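Towels, finally

18 July 2025

I spent most of this week on the linen closet. It is the narrow one in the hallway, between the bathroom and the spare room, and since we moved in last October it has been the place where anything made of cloth gets pushed until the door shuts. Beach towels, pillowcases with no matching sheet, a bag of rags from the old apartment, two bath mats. The door stopped shutting in the spring.

I took everything out and put it on the bed. That was the easy part. Then I had to decide what we use. We are two adults in a house with one and a half bathrooms, and we do laundry twice a week. We don't need the number of towels we had. I kept the ones that still dry a person, plus a few for guests, and put the thin ones in a bag for the animal shelter on Akande Street. They take towels in any color as long as they have been washed. They don't take pillows or anything with stuffing, so call before you load the car.

The closet is 800 mm wide inside, and I give it in millimeters because the shelves I bought are sold that way. They are from the Vustby line, the plain white ones, 225 mm deep. I should have bought deeper ones. A bath towel folded in thirds hangs over the front edge, and after a few days the whole stack leans. I tried folding them smaller and ended up with thick blocks that fell over sideways.

What fixed it was rolling. My neighbor Aurel Ghiță used to work in a hotel laundry and he showed me how he does it. Fold the towel in half the long way, fold in half again if it is a bath towel, smooth it flat with your forearm, and roll from the short end. Keep the first turn tight. If the first turn is loose the rest will be loose too, and you might as well start over. Hand towels only need one fold before you roll. Washcloths I don't roll. I fold them in four and tuck them wherever there is a gap.

I use plastic baskets on the shelves now in place of open stacks. I had a wicker one for years and it snagged every terry loop that touched it. The plastic ones wipe clean and have straight sides, so the rolls stay put. Fill the back first and work forward. Put the thick rolls down before the thin ones, and leave the small pieces for last. I don't sort by color. I tried that once and it lasted until the next load.

Some things do better folded. Kitchen towels with a print on them crease in odd places if I roll them, so those get folded flat and go along the edge of the basket where I can pull one out without disturbing the rest. Anything big and fluffy I leave until the end, partly to see what room there is and partly because I don't like doing them.
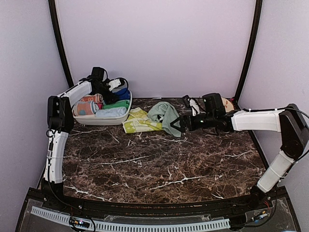
Rolled and folded in the white basket, with two green ones still to do.

The spread-out one with the white pattern is the kind of towel I mean when I say do it on a table. On the bed it sinks into the comforter and you can't get the edges straight. A hard, smooth surface makes the job go faster, and you can square up the corners with the side of your hand. The bunched-up one needs a good shake before anything else.

Costs, for anyone who wants them. The shelves and brackets came to 271 with delivery. The baskets were already in the house, holding paint supplies in the garage, and the paint supplies are now in a cardboard box, which I will deal with some other time. I also bought a pack of clip-on labels from Flasel and haven't used any of them. We both know where the towels are.

Sheets are next. I have three sets for a bed size we no longer own and one fitted sheet I can't match to anything. If you have a way of folding a fitted sheet that stays folded, leave it in the comments. I have watched the videos and I still end up with a ball.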